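Category: Robotics & Automation > Teaching by demonstration

Is hand-guided teaching worth it for sorting stamped parts?
Posted by binpicker_1191, June

Our integrator, Mundarska, wants us to record demos by remote control: one operator, two arms, metal brackets out of a blue tray. They say 12 demos per part is plenty. I have my doubts. The parts are shiny and no two lie the same way.
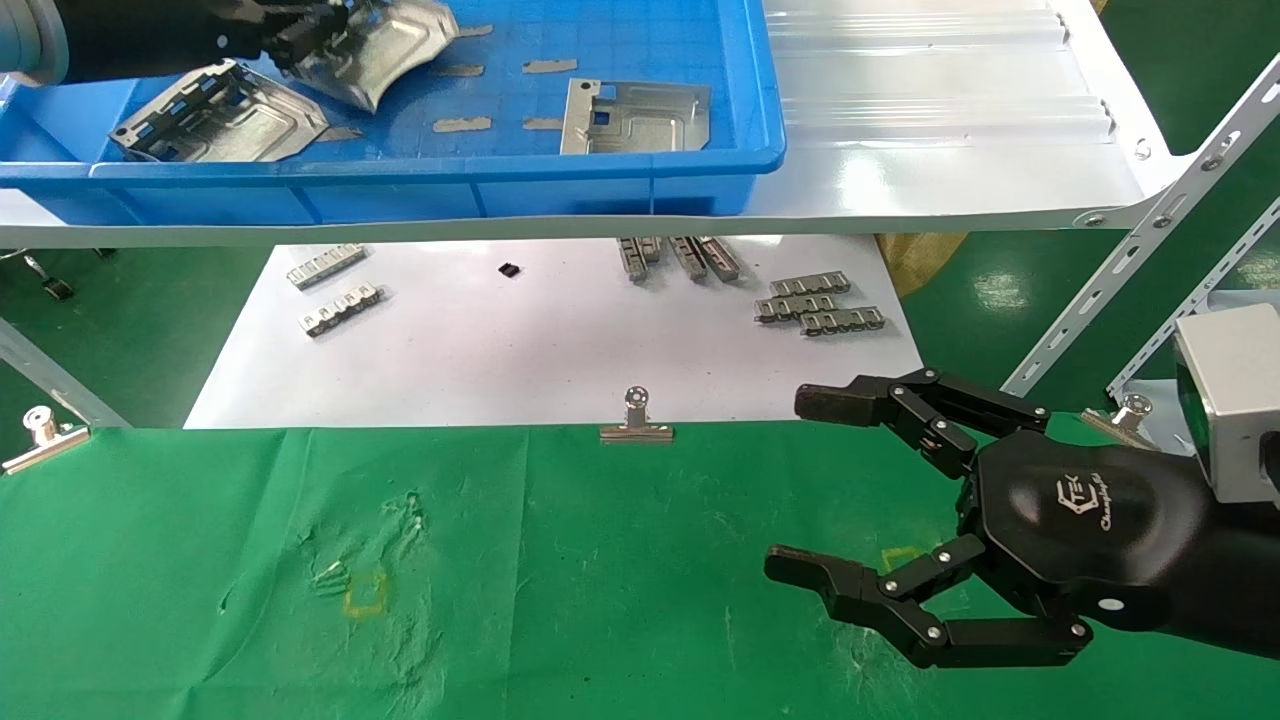
Bent part lifted in the tray, left arm.

Has anyone gotten useful results this way, or do I end up paying someone to drive a robot all day?

jundwood_shop
Twelve sounds like a sales number. We tried 3 part types on a Gallovance cell and the replay was fine until a part was turned a little. Then it grabbed air – every time. 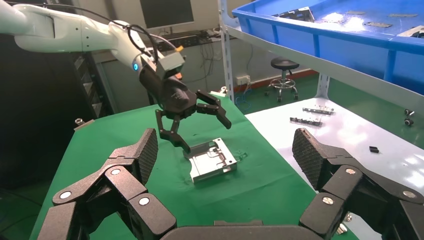

Ask them to move the parts between demos, and ask who throws out the bad takes. If the answer is "the software," I'd worry. Our operator hesitated before each grasp and the robot learned the hesitation too.

toolcrib_pm
just buy a vibratory feeder

mazza_user
A feeder won't help with big flat brackets. I'd pay for a short trial, but only on your own parts and under your own lights.
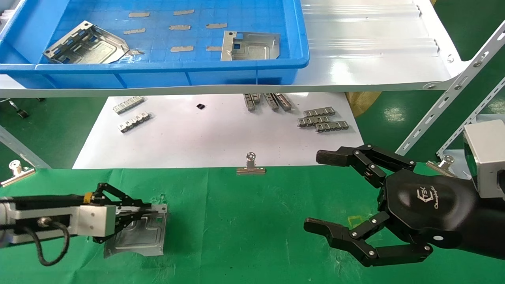 Have them keep 2 positions out of the training set and test on those on a Thursday afternoon when the crew is tired of it. Get the failures in writing. A demo reel proves somebody can steer – that was never in question.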